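4. Paper as a Household Instrument

Last updated: Thursday, March 23, 2023

4.1 Why the sheets deserve a section of their own

Studies of housework tend to treat the written instruction as something that happens offstage. The researcher hands over a list, the list is obeyed or ignored, and the interesting business of mops and tempers begins. We started out with the same prejudice. Our original plan gave the task sheets one line in the materials table, between the sponges and the parking permits. By June we had an entire shelf of them, and it was plain that the sheets had led more eventful lives than the sponges.

A task sheet, as we use the term, is a single printed page that names one household job and says when it may be considered finished. Participants at the Grudham site worked from these pages over 24 sessions. They carried them from room to room, wrote on them, stacked them in orders of their own devising and, on one occasion recorded in the site diary, used one to get a spider out of the bathtub. The spider was outside the protocol. It has been left out of the analysis.

4.2 The anatomy of a finished job

The layout of a sheet is the work of people who have argued about cleaning. Each has a header, a title, a paragraph on how things stand at the start, a goal, a description of the work, and a closing box of the objects concerned. The title is usually blunt. "Clean Door Panel" (Figure 6) leaves little room for literary interpretation, and yet it caused more discussion than any other title in its group.

The difficulty lies in the word "clean," which most households use as though its meaning had been settled by treaty. The sheet's authors wisely went around it. Their goal section speaks of no visible stain residue, a test that can at least be applied by somebody with eyes and a decent lamp. It then asks that the door panel be closed to its normal position. Participants found this second requirement faintly insulting. Several of them then failed it. Kheri Rotich, who coded the exit interviews, labeled this group of remarks "of course I shut it," and the label has survived into the published codebook over the objections of two reviewers.

The reasoning behind the requirement is sound enough. To wipe the edge and inner face of a door, one opens it. Having wiped it, one stands back to admire the result, and a door admired is very often a door left open. In ordinary life it will be closed by the next person who needs privacy. On the sheet it counts as a step, and the job is unfinished without it.

4.3 What people write in the margins

We had asked participants not to write on the sheets. They wrote on the sheets. Aušra Bite transcribed the marks, which fall into three loose classes: numerals, scribbles that look like signatures, and editorial comment. The last class is the smallest and the most quotable ("whose idea was the grout"), and we have tried not to let it dominate.

Numerals are harder to read than they look. A small number in a circle might be a place in a sequence, a count, a score, or the aisle where the vinegar is kept. When asked, participants gave all of these explanations with equal confidence, and in one case the same participant gave two of them. We therefore report circled numerals as circled numerals. Gebhard Fankhauser has proposed a theory of their meaning, which will appear elsewhere under his name alone.

4.4 Stacks, and the politics of what goes on top

Sheets were issued flat, in the order of the room plan. They did not stay that way. Once picked up, they became a stack, and the stack became a statement of intent. The job on top was the job being done, or the job the holder wished to be thought of as doing. Jobs further back were present in the sense that relatives at a large wedding are present.

We distinguish two habits. "Dealers" moved the finished sheet to the back and took the next one as it came. "Shufflers" looked through the whole stack before touching a cloth, and put something agreeable in front. Shufflers took longer to begin and complained less afterward. Ya-wen Yang notes that the habit did not follow age, household size or declared love of order. The most devoted shuffler in the sample also alphabetizes her spices, and would like it known that these are separate matters.

4.5 Condition on return

Returned sheets were graded for wear using the Plimemer scale, which was developed for library books and is unforgiving. Creased corners were the most common fault, followed by softening along the edge where the sheet had been gripped. Kitchen sheets came back in the worst state. Those for entrances and balconies fared better, though they showed a tendency to vanish outdoors in any sort of breeze.

We considered laminating. Sigita Rätsep ran a short trial with the Gumis pouch system, and the pouches performed well in every respect except that participants hated them. A laminated sheet, one man explained, "looks like it's from the management." He cleaned the balcony rail with visible resentment. The remaining sessions used plain paper, and we accepted the corners as a cost.

4.6 A note on numbering

Sheet numbers in the header do not run in the order the jobs were done, nor in any order a visitor would guess. Sheet 783 and sheet 2186 may be worked on the same afternoon by the same person. The numbers are inherited from an earlier catalog, and renumbering was discussed at two meetings before being abandoned in favor of lunch. Readers comparing this section with the appendix should go by title and room.
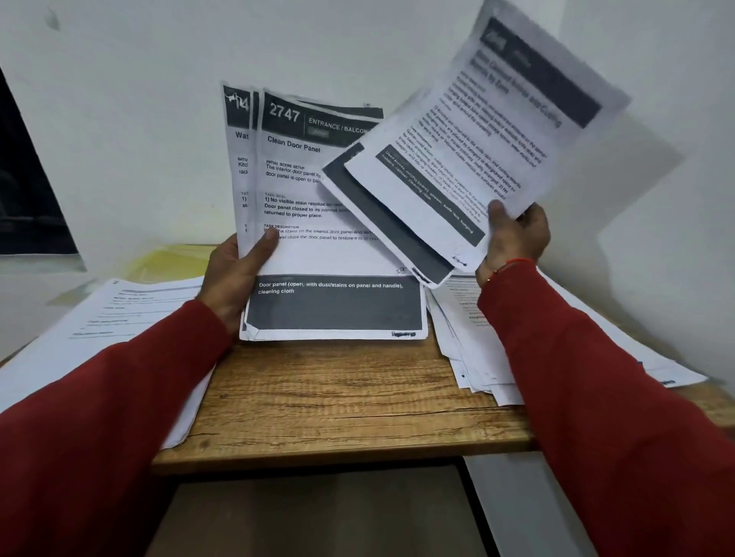 Figure 6. Task sheets held as a stack, with "Clean Door Panel" (header number 2747) in front. Note the circled "4" and the bent lower corner.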